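Call for participants: The Living Room Study
Ouellet Centre for Housing and Home Life
Posted Oct 9, 2018

We are looking for households to take part in a study of how people use their living rooms. The study is run by a small team at the Ouellet Centre and is open to anyone aged 18 or over who lives in Medanlow or Voton, whatever kind of home they have.

Most new flats in the area are built to a standard floor plan, and the plan assumes that a living room is for sitting in. In practice people eat there, work there, dry washing, put up relatives, store things that fit nowhere else and help children with homework. Our last postal survey had replies from 830 households. It told us how large their rooms were and what furniture was in them. It told us very little about what went on there during the day, or how often the furniture had to be moved to make room for something else.
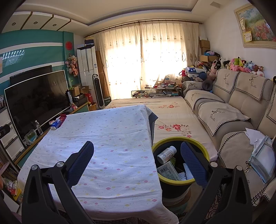 A living room with a flower-print cloth and a yellow-rimmed bin.

What taking part involves

You will be asked to keep a diary for four weeks. Each entry is short and should take a few minutes in the evening. You write down what the room was used for that day, who used it, and anything that had to be moved, folded away or cleared first. There is a paper version and a version you can fill in on a computer. Please pick one and stay with it.

A researcher will also visit you two times, once before the diary begins and once after it ends. On the first visit we measure the room, draw a simple plan and go through the diary with you. On the second we sit down and talk about what you wrote. Visits can be in the daytime or early evening. They will be carried out by Letay Moges or Szymon Jabłońska, and both carry a card with their name and the Centre's telephone number.

There is no need to tidy up before a visit. We would like the room to be as it normally is.

Who we are looking for

We would like to hear from people who live alone, couples, families with children, and people who share with friends or lodgers. We are short of the following:

Households where the living room is also somebody's bedroom, all the time or when guests stay
People who work from home at least part of the week and have no separate room for it
Homes with more than one generation under the same roof
Tenants in the Zisamov blocks, on any floor

One adult in the household acts as the main contact and keeps the diary. Other adults are welcome to add to it, and they will need to sign a consent form of their own. You cannot take part if you plan to move house before the end of June, or if major building work is due in your home during the diary period. Painting and small repairs are fine.

Payment

Each household receives £200. Half is paid after the first visit and half after the second. If you have to stop part of the way through you keep what you have already been paid, and you do not have to give a reason.

What happens to your information

Diaries and room plans are stored under a number, not your name. Your address is kept separately and deleted when the study closes. We may quote a line or two from diaries in our report, with names and places changed. Your landlord will not be told that you have taken part - we have no arrangement with any landlord or letting agent in the area.

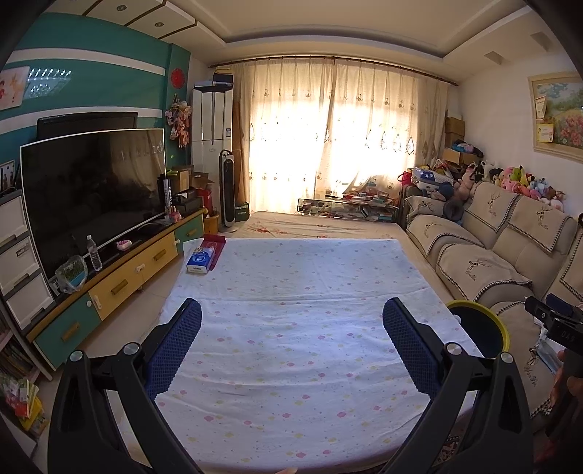
Can I take part if my kitchen and living room are one room?
Open-plan homes are welcome, and the diary has a separate page for them where you can note cooking and eating as well.

How to apply

Write to Zinash Mersha at the Centre, or ring and leave a message with your name and a good time to call back. Tell us how many people live in your home, whether you rent or own, and which of the two areas you live in. Zinash will then ring you for a short conversation, mostly to check dates.

We will reply to everyone who gets in touch, including those we cannot offer a place. Questions about consent or the handling of information should go to Tuva Wallin, who leads the study. Large-print forms are available on request.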